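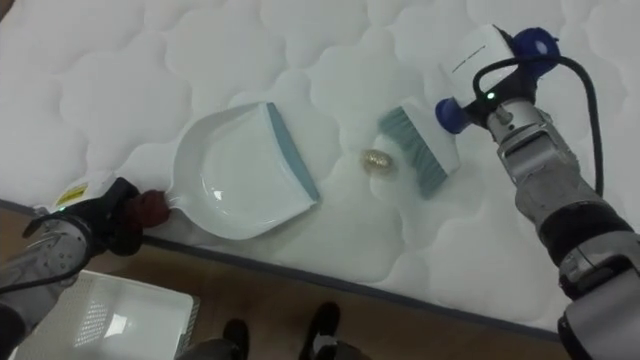
*Fig. 2: Dustpan and hand brush on the quilted mattress surface*

## 4. Routine care of the sleeping surface

This section applies to all Haseo mattresses with a quilted cover and piped edge. It describes dry cleaning with a dustpan and hand brush. For liquid spills and stains, refer to Section 5.

### 4.1 Before cleaning

1. Remove all bedding, including any mattress protector.
2. Inspect the surface in good light. Small items tend to settle in the dips between the quilted panels.
3. Check that the dustpan and brush are clean and dry. A set used on floors must be washed and fully dried before it is placed on the mattress.
4. Run a finger along the front edge of the dustpan. Do not use a pan with a chipped or split lip.

**Note:** A dustpan with a rubber strip along the lip is recommended. Brushes with wire bristles are not permitted on any quilted cover.

### 4.2 Removing loose items and crumbs

1. Lay the dustpan flat on the mattress with the tray facing up.
2. Press the handle down lightly until the lip sits level with the lowest part of the quilting.
3. Place the brush on the far side of the item to be removed, with the bristles towards the pan.
4. Draw the brush towards the pan in short, slow strokes. If the item drops into a dip, bring the pan closer and lift the item out with the tips of the bristles.
5. Raise the front of the pan slightly before carrying it away from the bed.
6. Repeat for the remaining panels, working from the head of the mattress to the foot. Finish with the groove beside the piping.

**Caution:** Sweets and chocolate, including pieces wrapped in foil, must not be pressed into the cover. Do not kneel or lean on the mattress until they have been removed. Chocolate which has already softened should be lifted off with a blunt spoon and the mark treated as described in Section 5.3.

**Caution:** Do not scrub across the stitching. Broken threads are not covered by the guarantee.

### 4.3 After cleaning

1. Empty the dustpan into a waste bin.
2. Leave the mattress uncovered for at least 40 minutes before making the bed.
3. Enter the work on the room care sheet.

Loose seams or damaged piping should be reported in writing to Carola Kohlhase, Product Care, stating the number printed on the sewn-in label.

Section last revised: July 15, 2020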